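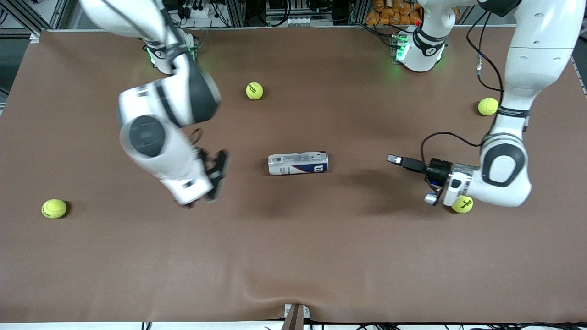
Tennis balls and a can, Mellari ball plant.

Visit report: Mellari, Camach site

Seven of us from the court maintenance group went to the Mellari plant at Camach on a Wednesday in June. The tour was led by Narendra Tyagi, the process engineer for cores, with Jyoti Goel taking over for felt and finishing. Cameras were not allowed past the compounding room door. Most of what follows is from my notes, with corrections from Devendra Kushwaha, who took better ones.

Compounding

Natural rubber arrives in bales and is cut, warmed and worked in an internal mixer with fillers, sulphur and accelerators. The recipe was not shared. Narendra did say that filler level is the main control on stiffness in their pressurized ball, and that the pressureless practice ball uses a different compound and a thicker wall. Mixed rubber is sheeted on a two-roll mill, cooled and rested before it goes any further. A sample from each batch is run on a cure meter. The batch on the mill while we were there was 1794, and its trace was pinned to the board beside the operator with two earlier ones for comparison.

Shells and cores

The rested sheet is extruded and chopped into slugs. The slugs are pressed into half shells in a heated mould, which leaves a web of thin flash between the cavities. Shells are punched free, the rims are buffed, and adhesive goes on the buffed edge. Narendra considers the buffing step the most common source of trouble in the whole plant. A glazed rim takes adhesive unevenly, and the resulting leak may be too slow to show up in the first check.

Two halves are joined in a second press. The chamber is charged with compressed air before the halves close, so the pressure is sealed in as the joint cures. Anum Malik asked about the older method, in which a chemical pellet inside the core gives off gas during the cure. Mellari dropped it before Narendra's time. He thought air gave a tighter spread on finished pressure but had no figures to hand.

Cores are cooled under pressure, then tumbled to roughen the surface for the felt adhesive. A tumbler load is 400 cores. The noise here is considerable and the ear protection handed out at reception was not really enough. Bring your own if you go.

Felt

The cloth comes in on rolls from Sisodia, an outside weaver. It is a wool and nylon blend on a cotton backing, with the mix changed according to grade. Jyoti had offcuts of the standard and the heavy-duty cloth for us to handle. The heavy-duty cloth is noticeably firmer and holds its nap better against hard courts, at the cost of a slightly slower feel on the racquet.

The cloth is backed with adhesive and die-cut into the familiar dumbbell shape, two to a ball. Stacks of blanks have their edges dipped in a white compound that becomes the visible seam. The covered ball is cured again in a mould, and comes out flat and rather dull. Steaming raises the nap. Mamta Prajapati asked whether steaming could bring back a worn ball. Jyoti's answer was that it lifts whatever fibre is left and does nothing for pressure.

Testing

The lab is a small conditioned room off the finishing floor. Samples are held at fixed temperature and humidity before any measurement is taken – Jyoti was firm that an unconditioned bounce reading is not worth writing down. The checks we saw were mass, diameter by ring gauge, rebound from a set height, and forward and return deformation under load. Return deformation was the one I had not seen done before. The ball is compressed on three axes first, to remove any set from storage.

Retained samples are kept in sealed cans on open shelving. They are opened at intervals, and the pressure loss is tracked against the batch record.

Canning

Cans are filled, pressurized and seamed in one pass. The pressure in the can is meant to match the pressure in the ball, so that nothing is driven out through the wall in storage. Once the lid is pulled, the clock starts.

Points for our own courts

Devendra asked about the Loltivach courts, where we have been blaming the surface for heavy felt wear. Jyoti looked at the balls we brought and suggested we check for coarse sand in the top coat before changing ball grade. We will take a core near the baseline on court 5, where wear is worst.

Opened balls should come out of the unheated shed over winter. Sealed cans can stay there, but need a day indoors before use.

Mamta is holding the felt offcuts if anyone wants to look at them. Safety footwear is required on site and the plant does not lend it.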